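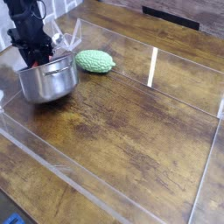
Lau the otter gets a whole harbour to swim in as fans are asked to knit the sea

Wednesday, July 23, 2025

Picture book publisher Greden is teaming up with textile studio Rutitz to mark 20 years of Lau, the small and very stubborn otter who has been getting lost on his way home since his first book came out. The birthday present is a lovely one: a knitted and crocheted sea, made by readers, long enough to run the full length of the old fish market hall in Marnport.

The finished piece will be called Lau's Long Way Home and goes on show in November. It will be 74 metres from end to end, starting with a pale sandy shore by the market doors and getting darker and deeper as visitors walk along it, just as the pages do in the first story. Felt models of Lau and his friends will be hidden in the waves, and children will be given a card at the door to tick off the ones they find. (Grown-ups can have one too, if they ask.)

Rutitz has worked out that the sea needs 1214 squares. The studio's own makers have been busy since spring and have 385 of them ready, mostly the tricky ones with seaweed and jellyfish worked into them. All the rest are up for grabs, and anyone can send one in, from seasoned knitters to seven-year-olds who have only just learnt to cast on.
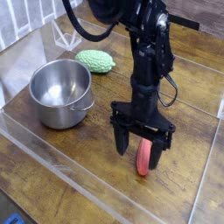
Wobbly edges are very welcome. The sea in the books was painted with a fat brush and plenty of water, and no two waves in it look the same, so the studio is hoping for squares with a bit of character. Stripes, bobbles, dropped stitches, a boat, a crab, a patch of moonlight: all of it can go in, as long as the main colour is a blue, a green or a grey. Every maker who wants a credit will have their first name printed on the long banner that hangs above the piece.

Fans of the series will also be pleased to hear that the first Lau book is coming back in its original large format, which has been out of print for years and is hard to find second-hand in decent condition. Greden is bringing it out in time for the opening, with the old yellow endpapers and the fold-out map of the river that the smaller paperback had to leave out. It's a beautiful map, with the heron's post office and the bridge that Lau always misses, and it will be great to see it at full size again.

There is a new story on the way as well. Greden is keeping most of it under wraps but has let slip that Lau will be travelling by ferry and that the grumpy lighthouse goose is back.

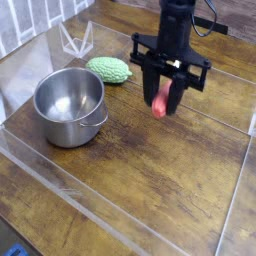 How to send in a square

Squares can be knitted or crocheted in any yarn and should be as wide as a standard picture book is tall, so the easiest way to check is to lay one next to a book from the shelf. Leave a long tail of yarn at one corner for sewing up. Pin on a slip of paper with your first name and your town, and say whether you would like to be on the banner.

They can be posted to the Rutitz studio or dropped off at Marnport library, where there will be a basket by the children's shelves until the end of the summer holidays. Groups are encouraged to send theirs in one parcel, and the studio will do its best to keep them side by side in the finished sea.

For anyone who would like a go but has never held a hook, Rutitz is running free drop-in mornings at the library all through August, with yarn and needles provided. Simple patterns for a plain wave, a ripple and a starfish can be picked up at the desk.

Visiting the sea

Entry to the fish market hall will be free throughout the show, with Lau story readings every Saturday morning. The hall is on the level and pushchairs are fine. After Marnport, the squares will be unpicked into smaller sections and made into blankets for local nurseries, with the hidden felt animals going along too.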